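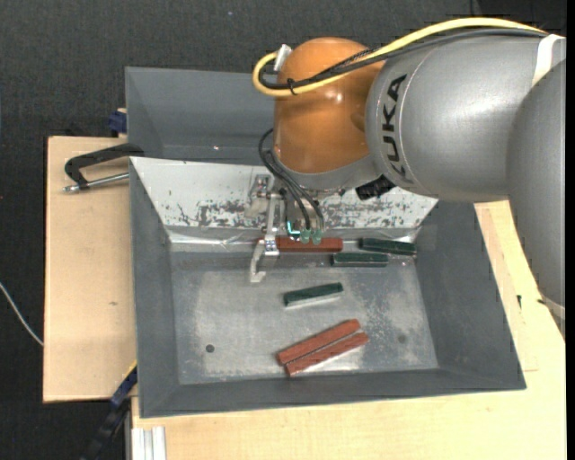 I have come round, rather late in life, to the view that a box ought to look used. My daughter-in-law would disagree (she has those lovely matching tubs with lids, and good luck to her), but I have never trusted a container that I was afraid of marking. Give me a bin with sloping sides and a floor covered in scuffs, like the grey one with the green and reddish-brown blocks in it, where the white paint on the far side has been scratched and chipped down to dark patches and there is wrinkled clear tape along the foot of it. You could put anything in there and not worry.

When our Amos was small he had 200 wooden bricks in an old drawer, and by the time he was at school the drawer looked as if it had been dragged behind a cart. My friend Peninah Nyaga offered me a smart new chest for them, and I very nearly said yes. I'm glad I didn't - he knew every dent in that drawer, and he would tip the whole lot back in at bedtime without being asked twice, which he never did with anything nicer.

So my plea, before you all start your clearing out in March, is to leave the battered boxes alone. Mend them with tape if you must, and spend the money on something to put in them.

© Kenna Farquharson 2019 | Contact | Back to top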